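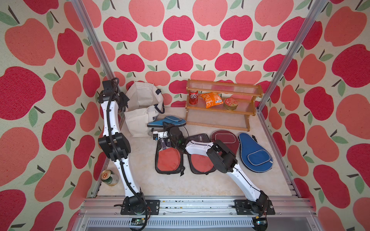
Reading time: 3 minutes

Pre-Acceptance Inspection Checklist: Pletau Two-Arm Tabletop Workcell
Supplier: Hetska
Site: Warbridge evaluation room
Inspection date: 6 December 2022
Inspector: Agustina Fuentealba
Reviewed by: Erasto Nyaga

Scope

The checklist applies to the Pletau kit as supplied for the trial period. It covers the structure, the arms, the wiring and the work area. Contract terms and software licensing are reviewed separately. Each item is marked Ok, Ok with comment, or Open. An Open item must be closed before the kit is operated by staff outside the evaluation group.

1. Structure and enclosure

1.1 Posts and front rail secure. Ok.
1.2 Wall panels in place on three sides. Ok with comment. The apple-print fabric is acceptable for the trial. The supplier is asked to provide its flammability certificate.
1.3 Front rail clean. Open. Crumbs and small debris are present along the top surface of the rail, close to the slotted channels and the grille. The rail is to be vacuumed before each session. Compressed air is not to be used.

2. Arms and mounting

2.1 Both base plates bolted to the front rail. Ok. Bolts checked by Pascual Palma with the supplier's torque tool.
2.2 Link covers free of cracks. Ok.
2.3 Arms able to reach the shared central area without contact. Ok with comment. The right arm extends well across the floor of the cell when working over the paddle cases at center-left. Operators should confirm the position of the left arm before sending the right arm to that side.
2.4 Emergency stop. Ok. Tested 5 times with the arms in motion, with a full stop on each occasion.

3. Cables and electronics

3.1 Cable sheath on left arm intact. Ok.
3.2 Cables at grippers restrained. Open. A loose cable arcs out from the top of the left gripper assembly, and cables trail from the right gripper. Tadeo Palma considers the slack necessary for full wrist rotation. The inspector accepts the point but requires a clip or sleeve that limits the size of the loop.
3.3 Circuit boards at the base of each arm protected. Open. Both boards are exposed at the rail, with wiring in reach of the operator's hands. The supplier lists a cover as an optional part. Our position is that it should be included in the base price.

4. Work area and test objects

4.1 Floor surface level and undamaged. Ok.
4.2 Objects suitable for the task. Ok with comment. The table-tennis set is a fair test of handling: the cases differ in color, and two of the black ones lie open with a red paddle inside. Zipper pulls should be checked for snagging after each session.
4.3 Shelf stable against the back wall. Ok with comment. The upper tier holds a soda can, a snack bag and a round tin. Maximum load for the tier is set at 600 grams until the supplier confirms a rating.
4.4 Drink containers. Open. A beer can stands in the front-left corner beside the lower part of the left arm, near the wiring. Cans used as test objects must be empty, rinsed and dry, and must be stored away from the boards between runs.
4.5 Tote bag. Ok with comment. The strap is to be kept clear of the left gripper when the bag is not part of the task.

5. Records

5.1 Operating log maintained. Ok. The log shows 242 completed runs since September, of which 105 used both arms.
5.2 Manual available at the cell. Ok with comment. The section on cable routing refers to an earlier base plate — Hetska has been asked for the current revision.

Result

Conditional acceptance. Items 1.3, 3.2, 3.3 and 4.4 remain open. Wenceslao Godoy will arrange the follow-up inspection with the supplier and hold the signed copy of this checklist.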